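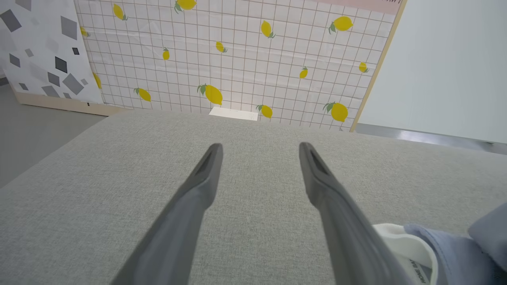
Slide 4: Soft things in a small room

Right, so we've done paint and we've done lamps, and I promised Evangelia I wouldn't run over again this year, so I'll try to be good. (Pause, let people find their seats.)

I do love a pale grey weave. It has that little fleck through it which is so forgiving, and it will sit happily beside nearly any colour you bring home. A folded light blue cloth on top and you're halfway there already.

Then the lemons! Yellow fruit, green leaves, and that thin brownish-pink grid running behind them on the white. My aunt in Dimelcombe had a kitchen curtain a bit like it – I was very fond of that curtain – and I learned from her that one loud pattern is plenty if everything near it stays plain.

Ask the room: who has a print at home they've never dared put up? Give them a minute, they're usually shy at first.

Mention the swatch table. There are 120 pieces to borrow, and Periklis has the sign-out sheet. Please bring them back by the end of the evening, labels still on.

Next slide: cushions, and when to wash the covers.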